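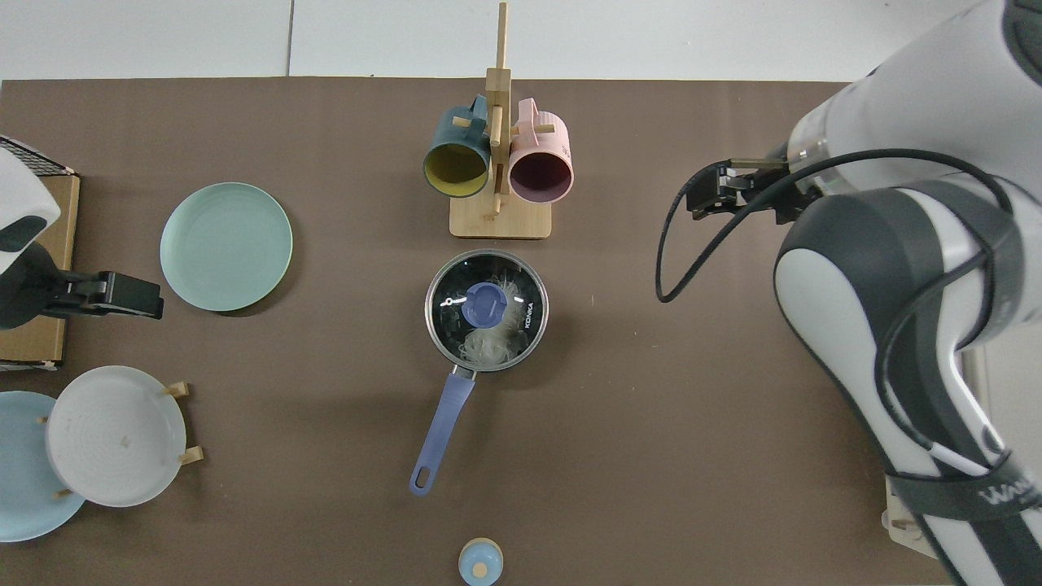

Re: [orkora-kitchen] Descaling kettles with citric acid vs. vinegar

From: Rianne Timmermans
To: orkora-kitchen list

Murali Nair wrote:
> Switched to citric acid in March and I'm never going back. The
> stuff from Covine says one packet is good for 14 treatments and
> the kettle boils faster afterward. Anyone who still uses vinegar
> is wasting money.

Murali, boils faster by how much, and who held the watch? I timed mine before and after a full descale, same amount of water from the same tap. The difference was two seconds, and I get more than that from being slow on the button. Thick scale might be another story, but then I'd want to see numbers from a kettle with thick scale.

The 14 treatments also depend on how hard your water is. Santino got nearly that many. I got five - and I followed the packet.
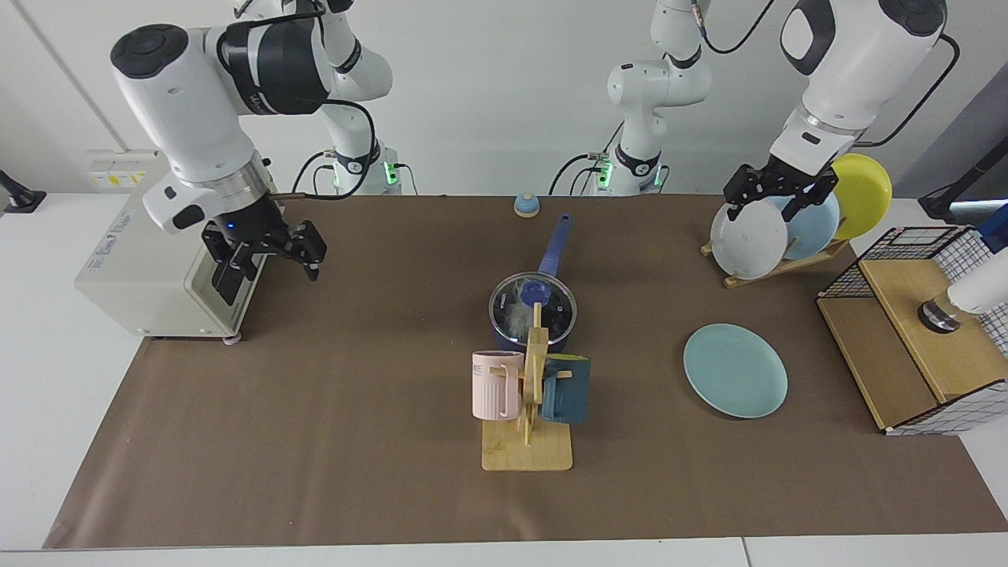
Vinegar has one real fault, and it's the smell. The price argument I don't buy, at least with the plain store jug. I'd also be careful about people who descale everything they own on the same weekend. Before you pour acid into any appliance, read whatever label is on it, even a little yellow and white one stuck up near a corner, and then read the manual too. Benedikt skipped that and is now shopping for a new steam iron.

Has anyone here kept a log over a few months? Ashwin said he would, and I'd take his notebook over the packet.

Rianne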